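FOR IMMEDIATE RELEASE

May 5, 2019

Skomow Adds Small-Lot Dyeing Line at Olau Mill

OLAU - Skomow, a maker of wool and wool-blend yarns for the knitting trade, has put a small-lot dyeing line into regular service at its Olau mill. The line handles lots of 60 kilograms and up. The smallest lot the mill could take before was 315 kilograms, set by the size of its older vessels.

The new line consists of 2 pressure vessels, a shared dosing unit and a radio-frequency dryer. Yarn is dyed on cones, so it no longer has to be wound into hanks first and back onto cones afterward. Skomow expects this to shorten the time from order to shipment for repeat shades. New shades still need a lab dip and written approval from the customer before a lot is booked.

Water use was a main point in the design. Rinse water from the last bath of each lot is filtered and held in a tank for use in the first bath of the next lot, provided the next shade is equal or darker. Pale shades are run on fresh water only. The mill tested the arrangement on navy, charcoal and bottle green before opening the line to orders.

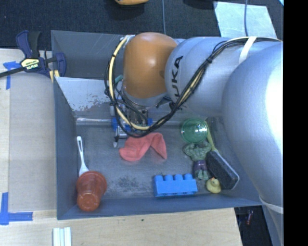

Jurić, a knitwear workshop that bought yarn from the trial lots, said the shade match between cones was close enough that it had stopped sorting them before knitting. It added that it would like to see the same result on heather yarns, where the wool is dyed before spinning and the new line is of no help.

Heather yarns will continue to be made from stock-dyed wool on the existing equipment. Skomow has no plans to change the minimum for those orders.

Color fastness to washing and rubbing is checked on every lot. Samples are drawn from the top, middle and bottom of each carrier, conditioned overnight and read under two light sources. A lot that fails on any sample is held and either re-dyed to a darker shade or sold as seconds - it is not blended with other lots.

The shade card for the line, named Jirham, lists 75 stock colors in three yarn weights. Printed cards with yarn tufts can be ordered through the mill's sales office. Custom shades are quoted per lot. The dye charge is the same for all three weights, and cones are supplied waxed unless the order states otherwise.

Orders for December delivery should reach the sales office with approved lab dips attached. Lots are booked in the order in which approvals arrive.

About Skomow
Skomow spins and dyes yarn for hand and machine knitting. Its dye house, laboratory and warehouse are in Olau.

Contact: Skomow Sales Office, Olau

###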